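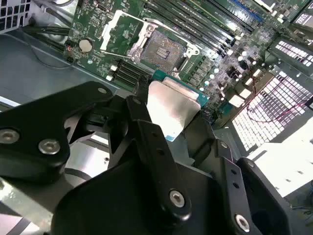 The gripper holding a processor at the open socket.

Processor seating: what the wrist camera adds

The processor task has been the slow one in the Prurkotlow project since it began. Memory modules and cables give the arm some room for error. A processor has to go down flat on a field of fine contacts, and a small tilt at the wrong moment can bend them. Bindu Poojary and Vittoria Caruso spent most of the spring on this one step, and their results are now far enough along to share.

The question was a narrow one. Given the same arm and the same demonstrations, how much does the policy gain from seeing the socket up close? They trained two versions. The first used only the fixed camera beside the table. The second used the fixed camera and the one at the wrist. Both learned from 352 demonstrations recorded by people driving the arm by hand, and both were tested on 100 trials with the case shifted a little between runs.

The version with both views seated the processor in 84 of its trials. The fixed-camera version did much worse, and Bindu decided to stop reporting a single number for it because the failures were of such different kinds. In many trials it reached the socket area and then hovered. In others it let go early, with one edge of the processor resting on the socket wall. From the side, the last bit of the approach is often hidden by the gripper itself.

A trial was scored as a success only if the processor sat level in the socket before the load plate was closed. Closing the plate and pushing down the lever is a separate task with its own score, and those trials are still being run.

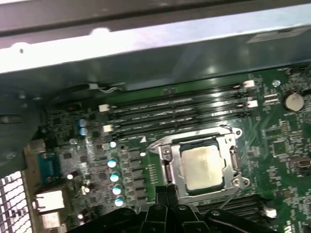

Does the method need a special socket or a marked board?
The boards are ordinary ones with nothing added to them. The policy works from the camera views and the arm's own joint readings, and no markers or measured positions are used.

Most of the remaining failures come from glare. The heat spreader on top of a processor is shiny, and under the bench lights it can wash out the edge the policy needs to find. Vittoria tried lowering the exposure on the wrist camera, which helped with the glare but made the dark parts of the board hard to read. She had better luck with changing the brightness at random during training, so that the policy saw both good and bad light. That version is the one reported above.

The second problem is grip. If the processor is picked up slightly off center, it hangs at an angle, and the arm has to correct for that on the way down. The policy does this well for small angles. For larger ones it would be better to put the part down and pick it up again, but there are very few demonstrations of that, so it hardly ever tries.
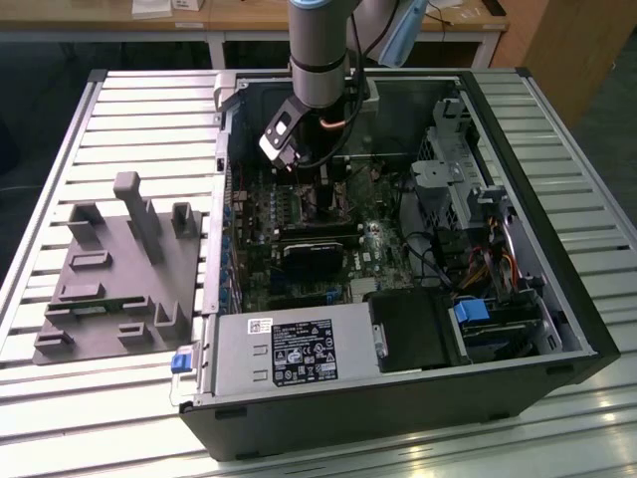
To fix this, the group plans to record roughly 200 more demonstrations that begin from a bad grip. Each one will show the person setting the processor down, taking hold of it again and then going on to the socket. Bindu expects these to be slow to collect – a regrasp takes patience even for a practiced operator – and has asked for extra bench time in the mornings.

There is also some interest in how well the policy carries over to other machines. So far everything has been done with one case layout. The Wistley team has offered a second type of tower with the socket turned the other way, and a first set of trials on it should be ready for the next issue. No retraining will be done before that test.

The trial logs and scoring sheet are in the project folder under "seating." Questions about the training setup should go to Vittoria, and anything about the bench schedule to Bindu.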